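Home Tickets Knowledge Base Status Sign out

Ticket 442: Product pages load slowly, then time out on save
September 26, 2026
Opened by Trefor Samuel

Site: Marton Kitchens catalog
Host: Omach shared plan
Priority: Normal
Status: Resolved, monitoring

Reported problem

Saving any product page in the catalog editor takes close to a minute and then fails with a gateway timeout. The text changes are kept most of the time. The gallery changes are not. Viewing the same page as a visitor is slow on the first load and normal after that. It started after the June import, when the old Babalola catalog was merged into ours.

Steps already tried before opening the ticket: cleared the browser cache, tried a second browser, logged in under a different editor account, turned off the spelling plugin. No change with any of them.

Log

Entry 1. Reproduced on the staging copy. Edited one word in the description of a door style and hit Save. Timeout. Edited the same word on a page with no gallery and it saved right away. So the text side of the editor is fine and the trouble is somewhere in the gallery step.

Entry 2. Checked disk space and memory on the host. Both are well under the limits. The Omach panel shows the PHP worker hitting its time limit on every failed save. Raised the limit on staging. The save went through but took longer than anyone would sit and wait for, so I put the limit back.

Entry 3. Turned on the slow query log. One query shows up on every save. It looks for gallery rows by file name and reads the whole table to do it. The file name column has no index.

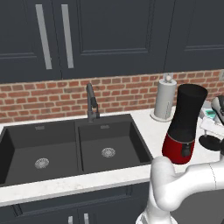

Entry 4. The table should hold one row for each gallery file. It has far more than that. The import script wrote a new row each time it was run, and according to the shell history it was run 7 times. It never checked for a row that was already there.

Entry 5. Backed up the database and downloaded a copy. Wrote a script on staging to keep the newest row for each file and delete the rest. Ran it in batches of 2,000 to stay clear of the time limit. First batch failed on a foreign key from the captions table. Pointed the captions at the row being kept, ran it again, finished clean.

Entry 6. Added the index on file name. Saves on staging now finish in a second or two, with the old time limit in place.

Entry 7. Thumbnails on staging came up blank after the cleanup. The Skamisska theme keeps its own list of row numbers and was still asking for the deleted ones. Rebuilt the theme cache from its settings page and they came back. If you do this again somewhere else, rebuild the cache before looking at the pages or you will think the script broke them.

Entry 8. Repeated all of it on the live site with the editor locked. Edited and saved pages from each section of the catalog. Gallery order, captions and text all held after a reload.

Still open

The import script has been renamed so it can't be started by accident, but it still has the same bug. It needs a check for existing rows before the next supplier file arrives.

The first visitor load is better but still slower than I would like. I think that is the thumbnail sizes being made on demand. Will open a separate ticket for it.

Keep the database backup until the monitoring period is over.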